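Can a machine do the breakfast table yet? (moved from General)

Forum: Home and Shop Automation
Started by tinplate_joe, October 2, 2019

tinplate_joe
Posts: 867

I keep going back and forth with my brother-in-law on whether any machine can do ordinary kitchen chores yet, so I want to put it to people here who work with this stuff.
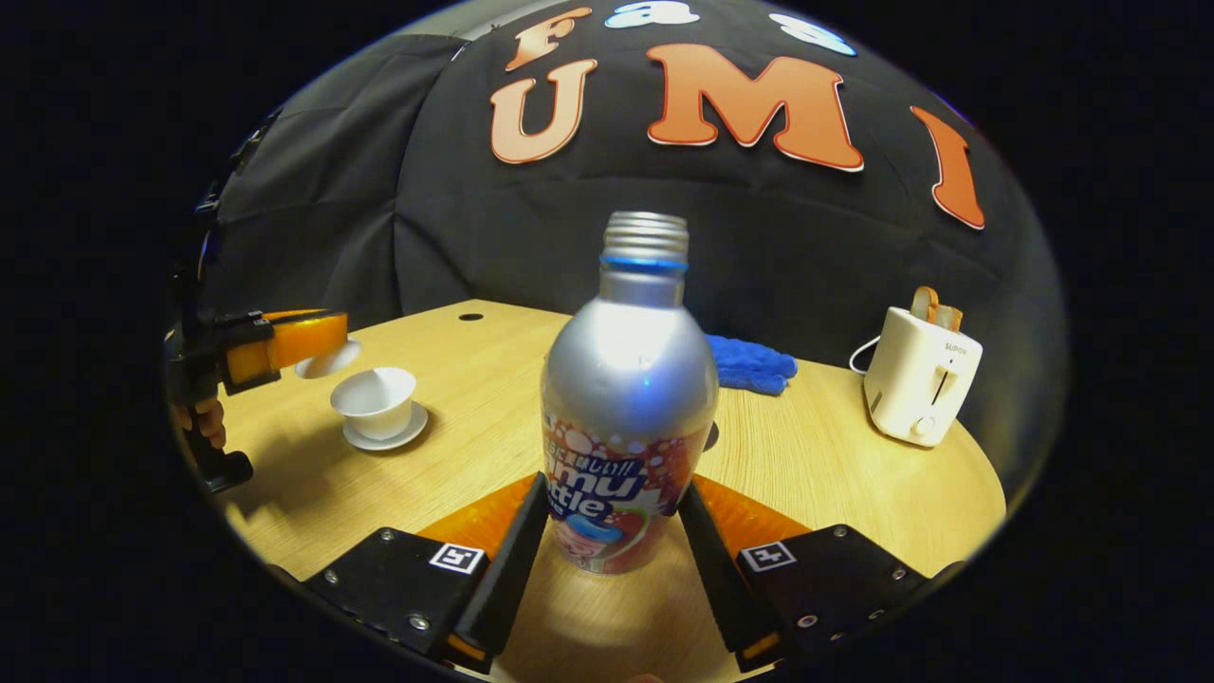 My position is that we are a long way off. Breakfast is a good test because every item on the table wants to be handled differently. A metal bottle with a screw cap has to be held hard enough to turn the cap and no harder. A porcelain cup on a saucer will chip if you bump it. A lid has to come down level. A toaster has a lever that needs a straight push. I can do all of that half asleep with the radio on. I have not seen a machine do it end to end without a person standing next to it.

His position is that each piece has already been done somewhere and it only needs putting together. I say the putting together is the whole job.

What would it take to change my mind: set the table, pour, make toast, clear it all away, in a normal kitchen, with the lights however they happen to be.

millrace
Posts: 212

I run a packing line, so take this as shop-floor experience and nothing else. We have two Hamia arms loading cartons and they have been fine. They do the same box in the same place all shift. If a box comes down the belt rotated they stop and wait for one of us. That is what we paid for and I have no complaint.

Ask those arms to pick up a teacup and you would be sweeping the floor. The arm is strong and accurate. It has no idea what it is holding.

So I agree with Joe on kitchens. I don't agree that it says much about machines in general. Kitchens are a bad place for them.

oddlot
Posts: 59

I disagree with both of you, a little.

The bottle is the easy one. It's a cylinder, it stands up, it has a rigid body. Two flat fingers closing on it will hold it fine if the force is set right. People have been gripping cylinders with parallel jaws since before I was born. A cup without its saucer is not much harder.

What I would worry about is cloth. Gloves, towels, napkins, anything that falls in a heap. It has a different shape every time you drop it. If you had asked me for one item on a kitchen table that a machine will get wrong, I would pick the glove over the china.

tinplate_joe

oddlot, holding the bottle is easy, I'll give you that. Now open it. You need one hand on the body and the other on the cap, and the cap has to be turned more than once around, letting go and taking a new grip each time. Shiny metal is also slippery when it sweats.

oddlot

Then use a wrist that turns all the way around. A machine doesn't have to let go the way you do. That's one place it has the advantage.

tinplate_joe

Fair point. I hadn't thought of that.

kettle_and_cord
Posts: 1,140

I did a short contract at Stulteo in February on an appliance loading cell. Small parts, not food. Some things I took away from it that bear on this:

Reflections were the biggest headache. A bright spot on a curved metal surface moves when the camera moves, and the software took it for an edge. We put matte tape on everything we were allowed to put tape on. You can't do that in somebody's kitchen.

White on white was the second. White dish on a white plate, the camera had trouble saying where one stopped and the other started. We changed the lighting and got most of it back.

Loose cords were the third. A power cord on a work surface is never in the same place and the arm will drag it. On a counter with a toaster you have to deal with that every time.

Grip strength was way down the list. We sorted that out the first week.

millrace

The cord thing is real. We had one get pulled off a scale by an arm and it took the scale with it.

lowboy22
Posts: 31

Question from somebody who doesn't work in this field. Why does it have to have two fingers? I see two flat fingers on nearly everything. A person has five and uses all of them.

kettle_and_cord

Cost, mostly. Every joint is a motor, a cable and something to break. Two fingers will pick up most of what's on a table. You lose the ability to shift a thing around once you're holding it, so you plan the pick so you won't have to. If you need to turn something over you put it down and pick it up another way, or you use a second gripper.

For a lid you want to grab it by the rim or the knob and keep it in that hold until it's seated. If it's tilted in the grip it goes on tilted.

lowboy22

Thanks. So two grippers would be the minimum for breakfast?

kettle_and_cord

For a cup with a lid, or a bottle with a screw cap, I would want two. You can do it with one and a clamp bolted to the table. Not many people want a clamp bolted to the breakfast table.

grayfinch
Posts: 498

I think the thread is asking the wrong thing. The question for a household is price against time. Setting and clearing breakfast takes me ten minutes. I would not pay car money to get ten minutes back, even if it worked perfectly.

My mother is a different case. Her hands are bad and she can't open bottles or lift a full kettle safely. For her a slow machine would be fine. If it took 30 minutes to make tea and toast she would wait. She'd like to have it done without calling me.

So "yet" depends on who is asking.

tinplate_joe

I take the point about your mother. But slow is one thing and unreliable is another. If it drops the cup one morning in ten she has broken china on the floor and can't bend down to pick it up. I'd say for her it has to be more reliable than it would for me.

grayfinch

Yes, I agree with that. Plastic cups, then.

millrace

Plastic cups would also fix half of what kettle_and_cord was complaining about. Pick a dull color.

oddlot

That's how it always goes in a shop. You change the work to fit the machine. Put the part in a fixture, paint it gray, feed it one at a time. A dishwasher is the same deal. We all bought dishes that fit the rack and we don't think about it. I expect kitchens will get changed to suit machines before a machine can walk into any old kitchen and get to work.

My brother has a Desjardins bread machine and that's automation too. It doesn't have fingers at all. You pour in flour and take out a loaf.

tinplate_joe

I wouldn't count the bread machine. Somebody still has to measure, load it and wash the paddle. The handling is the chore. The heating part was solved a long time ago, and the same goes for toasters. The toaster pops the bread up by itself. Getting hot toast out of the slot without crushing the crust is still my job.

kettle_and_cord

Toast is interesting, though. It's stiff enough to hold a shape and it sticks up out of the slot where you can get at it. I'd rather pick toast than a slice of fresh bread. Come in from the top with thin fingers, light squeeze, straight up. The thing I would not try is buttering it.

lowboy22

Buttering toast is harder than opening a bottle?

kettle_and_cord

By a long way, in my opinion. The butter is different every day and the bread tears. You are feeling the drag on the knife the whole time and easing off without thinking. I wouldn't know how to write that down as a set of steps.

oddlot

You wouldn't write it down. You'd have a person do it over and over and record what their hands did, and train on that. That's where I think this is going. The part I don't know is how many times you have to show it, and whether it holds up when you change the bread.

millrace

It won't hold up when you change the bread.

oddlot

Maybe not. I would still bet on that before I'd bet on somebody programming it line by line.

grayfinch

There's a Vundcombe open day in the next county where they usually run a kitchen demo. I went last time. The arm put a mug on a shelf and took it down again, and it did that well. They had marked the spot on the shelf with tape. I asked if they could move the mug over a few inches and they said not today.

tinplate_joe

That's what I mean about demos. I'd like to be the one who sets the table.

kettle_and_cord

Go and ask them. The worst they can say is no. If you go, bring a shiny bottle and a dish towel and see what they do with the towel.

tinplate_joe

I might. My brother-in-law would want to come too. I'll post back here if we go.

lowboy22

Please do. I'd also like to know if it can plug in the toaster.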